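Ticket 434 – Trurley label printer skips every second label
Status: open, waiting on customer

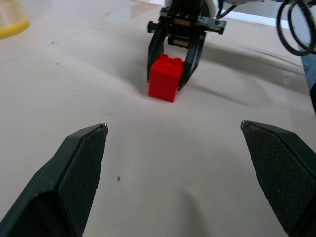 Attachment 1: tabletop, pale covering, faint wrinkles

Hi again! So I tried everything from your Monday reply and I'm still getting blanks. I reseated the roll, ran the gap calibration twice and switched the media type from continuous to die-cut (it was set wrong, good catch). First label prints fine, next one comes out blank, then fine again, all the way down a batch of 70.

I also rolled the driver back to version 2 – same thing. The test page from the printer's own menu is perfect every time, so I'm starting to suspect the Zakbridge export. It lists our page height as 170 mm and our labels are nowhere near that tall!

Could you tell me where that number gets stored? I changed it in the template and it went right back after a restart. I can send the log file too if that's any use.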